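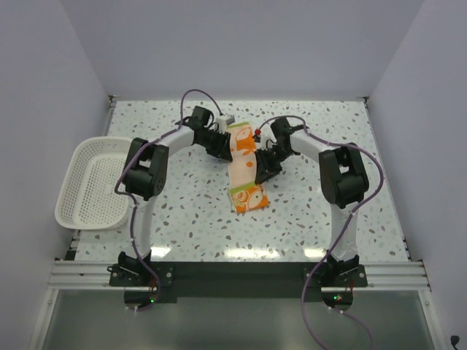

Kalkschleier auf Terrazzoplatte nach dem Imprägnieren – abtragen oder aussitzen?

Forum > Naturstein und Kunststein > Oberflächen, Reinigung, Schutz

Seite 1 von 1

fugenbreite_2
15.06.24
Hallo zusammen,

folgende Ausgangslage: zementgebundene Terrazzoplatte, werksseitig hergestellt bei Kastach, Stärke 30 mm, geschliffen, nicht poliert. Eingebaut als Arbeitsfläche im Hauswirtschaftsraum. Die Platte wurde im November geliefert und lag dann mehrere Wochen mit Folie abgedeckt im unbeheizten Anbau. Nach dem Einbau habe ich sie mit einer lösemittelhaltigen Imprägnierung behandelt (Cundar, zwei Aufträge, dazwischen eine halbe Stunde, Überstand mit Baumwolltuch abgenommen).

Seitdem zeigt sich auf einem Drittel der Fläche ein matter, weißlicher Schleier. Bei Benetzung verschwindet er, nach dem Abtrocknen ist er wieder da. Mit dem Fingernagel nicht abkratzbar. Neutralreiniger ohne Wirkung.

Fragen:
1. Ausblühung oder Imprägnierrückstand?
2. Falls Ausblühung: kommt man durch die Imprägnierung überhaupt noch dran, ohne die Fläche komplett neu zu schleifen?

Gruß

M. Ostapchuk
Das Verschwinden bei Benetzung hilft für die Unterscheidung nur begrenzt. Beide Schleierarten streuen trocken das Licht und werden nass transparent. Aussagekräftiger ist der Säuretest an einer verdeckten Stelle: ein Tropfen Zitronensäure, fünfprozentig, zehn Sekunden, mit Lupe beobachten. Wichtig ist der Vergleich mit einer schleierfreien Stelle, denn die Zementmatrix reagiert ebenfalls. Danach gründlich mit Wasser abnehmen. Der Tropfen hinterlässt auf geschliffenem Terrazzo eine Ätzstelle, also Unterseite oder Wandanschluss.

Zur Lagerung: Folie auf jungem Zementstein im kalten Raum ist ungünstig. Unter der Folie kondensiert Feuchte, Calciumhydroxid geht in Lösung, wandert an die Oberfläche und carbonatisiert dort. Faltenwurf der Folie bildet sich oft ab. Hat der Schleier Kanten oder Linien?

Maksym Ostapchuk

fugenbreite_2
Linien ja, zwei Stück, leicht gebogen, quer über die Platte. Hatte ich für Wischspuren gehalten.

schleifmittelfritz
Dann ist der Fall doch klar. Folienabdruck, Kalk, drüberimprägniert. Runter damit: Diamantpad nass, Anfang mit Körnung 400, dann hoch bis zum ursprünglichen Glanzgrad, trocknen lassen, neu imprägnieren. Alles andere ist Kosmetik und kommt wieder.

M. Ostapchuk
Zwei Einwände. Erstens ist der Glanzgrad ab Werk nicht bekannt. »Geschliffen, nicht poliert« kann bei 120 aufhören oder bei 400. Wer mit 400 auf eine 120er Fläche geht, bekommt einen sichtbar glatteren Bereich. Zweitens steckt im Porenraum noch Imprägnierung. Die Schleiftiefe reicht nicht an die Eindringtiefe heran, die zweite Imprägnierung wird also ungleich aufgenommen. Nach meiner Erfahrung gibt das die nächste Fleckenbildung.

Ich würde erst bei Kastach das Datenblatt mit der Endkörnung anfordern.

schleifmittelfritz
Ungleiche Aufnahme sieht man bei einer farblosen Imprägnierung nicht. Ich habe genügend Flächen nachgeschliffen, auf denen schon etwas drauf war. Bei Farbvertiefern gebe ich dir recht.

kalkmilch
Kurze Rückfrage an den Ersteller: Restfeuchte vor der Imprägnierung gemessen? Wenn die Platte aus dem kalten Anbau direkt in den beheizten Raum kam und kurz danach behandelt wurde, trocknet sie jetzt durch die hydrophobierte Zone. Das geht, diffusionsoffen sind die Mittel ja, aber langsam. Dann nutzt das Schleifen zum jetzigen Zeitpunkt gar nichts, unabhängig von der Körnung.

fugenbreite_2
Nicht gemessen. Zwischen Einbau und Imprägnierung lagen vier Tage.

kalkmilch
Vier Tage sind zu wenig für 30 mm, die auf einem geschlossenen Unterbau liegen. Liegt die Platte vollflächig auf?

fugenbreite_2
Vollflächig auf einer Trägerplatte, punktweise mit Silikon fixiert. Die Stirnseiten sind offen, eine davon stößt an die Wand.

kalkmilch
Dann trocknet sie fast nur nach oben und über die Stirnseiten. Mein Vorschlag: nichts tun, raumklimatisch normal nutzen, kein stehendes Wasser, im Herbst neu bewerten. Ein dünner Kalkschleier kann bei normaler Nutzung mit der Zeit schwächer werden.

terrazzo_nord
Bei »aussitzen« muss ich widersprechen. Frischer Schleier lässt sich mit schwacher Säure leicht abnehmen, ein durchcarbonatisierter deutlich schlechter. Ein halbes Jahr warten heißt, dass am Ende doch geschliffen wird. Ich arbeite in solchen Fällen mit einem Zementschleierentferner auf Amidosulfonsäurebasis, stark verdünnt, Fläche vorher satt vornässen, kurze Einwirkzeit, sofort absaugen. Marmoranteil im Zuschlag? Davon hängt alles ab.

fugenbreite_2
Laut Lieferschein Marmorkörnung Carrara und ein dunkler Zuschlag, den ich nicht zuordnen kann. Basalt vielleicht.

terrazzo_nord
Bei Carrara nehme ich die Säure zurück. Die Marmorkörner werden matt und stehen nach der Behandlung tiefer als die dunklen.

M. Ostapchuk
Sehe ich auch so. Säure auf der Sichtfläche scheidet aus, auch verdünnt. Der Test an der Unterseite bleibt davon unberührt, muss aber auf einer Stelle ohne Marmorkorn sitzen, sonst schäumt das Korn und man liest das Ergebnis falsch ab.

Zur Alterung: Der Schleier war beim Imprägnieren bereits vorhanden oder kurz davor. Die Carbonatisierung dünner Schichten ist nach so langer Zeit weitgehend abgeschlossen. Das Argument der Dringlichkeit trägt hier nicht mehr.

schleifmittelfritz
Also doch schleifen.

M. Ostapchuk
Später schleifen, nach Messung. Und mit Musterfläche.

poldi_estrich
Hänge mich mal an. Ich habe eine ähnliche Platte, allerdings von Stultholm und kunstharzgebunden. Auch weißlich, aber nur unter der Kaffeemaschine. Selbes Thema?

kalkmilch
Nein. Kunstharzgebunden gibt es kein freies Calciumhydroxid in relevanter Menge. Unter der Kaffeemaschine ist es Leitungswasserkalk oder eine Wärme- und Feuchtetrübung des Bindemittels. Bitte eigenes Thema aufmachen, sonst geht hier beides durcheinander.

poldi_estrich
ok

fugenbreite_2
Rückmeldung: Datenblatt von Kastach liegt vor. Endschliff Körnung 170, diamantgebunden, keine werksseitige Behandlung. Lagerhinweis auf Seite 2: »Nicht luftdicht abdecken.« Den hatte ich nicht gelesen.

Säuretest an der wandseitigen Unterkante: deutliche Bläschenbildung auf der weißlichen Stelle, in der Matrix daneben nur sehr schwach.

schleifmittelfritz
170 ist eine krumme Angabe. Schleifkörper mit Mesh-Bezeichnung vermutlich, 170/200. Das liegt feiner, als es klingt, aber unter einem 400er Pad. Damit wäre mein Einstieg zu fein gewesen, geschenkt. Nimm ein 200er Harzpad und mach eine Probe hinten links.

M. Ostapchuk
Damit ist die Ausblühung hinreichend belegt. Pads sind herstellerabhängig, die Zahlen lassen sich nicht eins zu eins übertragen. Daher erst die Musterfläche, nass, ohne Druck, Handpad. Beurteilung nach vollständiger Trocknung im Streiflicht, keinesfalls direkt nach dem Abziehen.

terrazzo_nord
Und zur Neubehandlung: nicht wieder lösemittelhaltig auf Restbestand, ohne Rücksprache mit dem Hersteller. Cundar soll schriftlich bestätigen, dass das Produkt auf sich selbst überarbeitbar ist. Ich hatte bei Lacson einmal den Fall, dass die Technik am Telefon ja sagte und das Merkblatt nein.

schleifmittelfritz
Das Merkblatt sagt immer nein.

kalkmilch
Reihenfolge aus meiner Sicht: Feuchte messen (kapazitiv reicht, relativ zur trockensten Stelle), abwarten, bis die Werte über die Fläche gleichmäßig sind, dann Musterfläche, dann entscheiden. Die offene Stirnseite nicht zusätzlich versiegeln.

fugenbreite_2
Messgerät kann ich leihen. Die Anfrage an Cundar ist raus. Muss die Platte zum Messen freigeräumt sein, oder genügt es an den Rändern?

kalkmilch
Frei, Raster von 20 cm, und jeden Punkt zweimal. Ränder allein sind immer trockener als die Mitte.

M. Ostapchuk
Bei dunklem Zuschlag auf Ausreißer achten. Basalt kann leicht magnetithaltig sein und je nach Gerät die Anzeige nach oben ziehen. Messpunkte mit Bleistift auf Kreppband markieren, das Band nach der Messung wieder abziehen und nicht tagelang kleben lassen.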